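Greenwood Dunes Trail

Print this article | E-mail this article

The Greenwood Dunes Trail is a marked coastal walking route between the village of Larnow and the harbor town of Plindcombe. It is 23 miles long and is usually walked in two days, from north to south. The trail crosses beach, low dune, salt marsh and a short section of farm road. It is best known for its overnight stops, which are private houses along the route that rent rooms to walkers under a shared booking scheme called Bedside.

Route

The northern end is at the Larnow ferry slip, where a wooden post carries the first of the trail's yellow markers. From the slip the path follows the back of the beach for 4 miles to Greenwood Point. This part is soft sand and is slow going at high tide, when walkers have to use the upper track through the grass. A side path at the point leads to a bird blind overlooking the marsh.

South of Greenwood Point the trail turns inland to avoid the mouth of Cutter Creek. There is no bridge on the beach itself, and the creek should not be waded. The detour follows a raised bank and then a farm road, and it is the only section open to bicycles. The high point of the route, at 416 feet, is on the ridge above the farm road - both ends of the trail can be seen from it in clear weather.

The second day is flatter. The path drops to the shore again at Long Bar and stays within sight of the water as far as the old fish dock in Plindcombe. Drinking water is available at the farm road gate and at Long Bar, but the tap at Long Bar is shut off in winter.

History

Parts of the route are much older than the trail. The bank around Cutter Creek was built to keep salt water off grazing land, and the farm road was used to haul fish inland from Plindcombe before the railroad came. The beach section was used by mail carriers when the ferry was the only regular link to Larnow.

The idea of a continuous walking route came from Shona Skinner, a retired surveyor from Larnow, who drew the first map and walked it with landowners one field at a time. Most agreed to let the path through. Two did not, and the line of the trail still makes a wide bend east of the ridge to go around their land. Skinner also wrote the first guide, a folded sheet sold at the ferry office. It went through several printings and is still used by some walkers, although the distances given for the marsh section are out of date.

Lodging

Camping is not allowed on the dunes or the beach. Before Bedside began, walkers either covered the whole distance in one day or arranged a ride back to Larnow from the farm road. The scheme started with a handful of farmhouses near the halfway point and later spread to both ends of the trail.
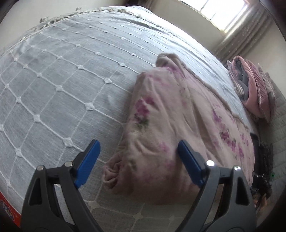

A bed with a diamond-patterned cover and a floral blanket.

Hosts set their own prices and provide a bed and a simple breakfast. Evening meals are offered at some houses and need to be ordered ahead. Bags can be sent on to the next stop by van, except on Sundays. Walkers with dogs are accepted at fewer houses, and dogs must be kept on a leash on the marsh section throughout the nesting season.

Use and upkeep

The counter at Greenwood Point recorded 3034 walkers in its first full year. July is the busiest month, and rooms near the farm road are often booked well ahead. Spring and early fall are quieter, with more birds on the marsh and fewer biting flies.

Storms move the sand on the northern beach almost every winter, and marker posts are lost or buried. They are reset before the ferry's summer timetable begins. The boardwalk at Long Bar was rebuilt after a flood and now stands higher than the original, with a passing place in the middle. The bird blind has a ramp, but the side path leading to it is uneven and can be muddy.

Access

The ferry to Larnow runs daily in summer and on a reduced timetable for the rest of the year. Plindcombe has a bus station a short walk from the fish dock. There is no public transportation to the farm road - walkers leaving the trail there need to arrange a ride. Parking at the Larnow slip is limited to day use, so overnight walkers generally leave cars in Plindcombe and take the bus and ferry to the start.

Last updated 12 May 2024

Filed under: Coast Walks, Long-Distance Trails, Places to Stay

Comments (4) | Share (23)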